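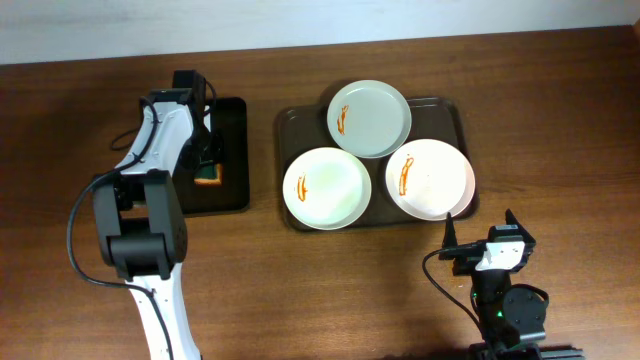 Plates with sauce, on a brown tray. See item 7.

Flirkero Community Kitchen and Dining Room
Self-inspection checklist with comments
Date: 13/04/2019
Inspected by: Kgomotso Mthembu
Accompanied by: Malachy Fitzgerald (kitchen lead)
Marks used: OK, Fix, Not checked

Section A. Receiving and cold storage

1. Walk-in cooler at or below 41°F. OK
Comment: Read from the hanging thermometer and checked again with the probe. The door gasket has a split at the bottom corner. It still seals, but put it on the order list.

2. Raw meat stored below ready-to-eat food. OK
Comment: Chicken on the bottom shelf, in a pan. The eggs had been put one shelf too high in January and are now where they should be.

3. Opened food labeled and dated. Fix
Comment: Two tubs of cooked rice with no date. Malachy threw them out during the walk. The label roll is kept in the office, where the evening crew can't get at it. Move it to the hook by the cooler door.

4. Dry goods off the floor. Fix
Comment: Flour from Sakar was standing on the floor by the back door. Shelf space is short after a delivery – either split the order or clear the lower rack first. No sign of pests in the storeroom. Traps checked and dated.

Section B. Dishes and dishwashing

5. Dish machine reaches temperature. OK
Comment: Test strip turned on the first run. The log sheet was filled in for every shift this week except Thursday supper.

6. Three-compartment sink set up in order: wash, rinse, sanitize. OK
Comment: Sanitizer measured 200 ppm on the quat strip, which is inside the range on the product label. Strips are in date. The drain board on the right is loose on its bracket.

7. Dirty dishes scraped before they go to the wash area. Fix
Comment: Sauce is the usual trouble. Tomato and chili sauces set hard on the rim and come through the machine as a thin orange line. Scrape, then spray, then rack. Plates with dried sauce go in the soak tub first. Anatole Pons has asked for a second soak tub and I agree with him.

8. Clean dishes air dried. Fix
Comment: Cups were stacked while still damp. No towel drying, please. There is room for one more rack over the counter.

9. Chipped or cracked dishes removed. OK
Comment: Three bowls pulled and thrown away.

Section C. Tables and dining room

10. Tables cleaned and sanitized between seatings. OK
Comment: Watched two seatings. The crew washed first and sanitized second, and left the surface to dry by itself.

11. Wiping cloths kept in sanitizer between uses. Fix
Comment: One cloth was lying on the service counter. The bucket at the far end was cloudy and had to be changed. Buckets are to be changed every two hours, or sooner if they look dirty.

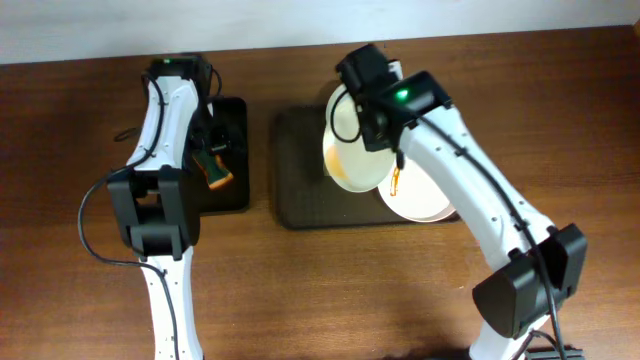 Can the same cloth be used on the tables and on the kitchen counters?
Keep them separate. Blue cloths are for the dining room and white cloths are for the kitchen, and each color has its own bucket.

12. Chairs sound, no loose legs. Fix
Comment: One chair by the window wobbles. Tagged and moved to the hall. Themba Shezi will look at it.

13. High chairs cleaned, straps working. Not checked
Comment: The closet was locked. Check at the next walk.

14. Spills wiped up right away, on tables as well as floors. OK
Comment: Water left on a table soon ends up on the floor, and the tile by the serving line is slick. The wet floor sign was out and the mop was in its place. A second sign is needed for the side entrance.

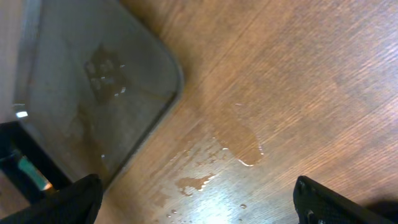 Section D. Equipment and fire safety

15. Extinguishers charged and tagged. OK
Comment: Kitchen unit, tag 1247, gauge in the green. The dining room unit had a coat rack pushed in front of it. Moved.

16. Hood filters clean. Fix
Comment: Grease on the two filters over the fryer. Siyabonga Buthelezi to run them through the soak on Monday night.

17. Slicer and mixer guards in place. OK
Comment: Slicer unplugged when not in use. The Yazıcı mixer has a frayed cord sleeve – the wire under it looks sound, but don't use it until the sleeve is replaced.

18. Exits clear and lit. OK
Comment: Both doors open freely. The bulb over the side exit was replaced during the walk.

Items to close before the next walk: 3, 4, 7, 8, 11, 12, 16
Still to check: 13
Copy to the office binder and to Anatole Pons.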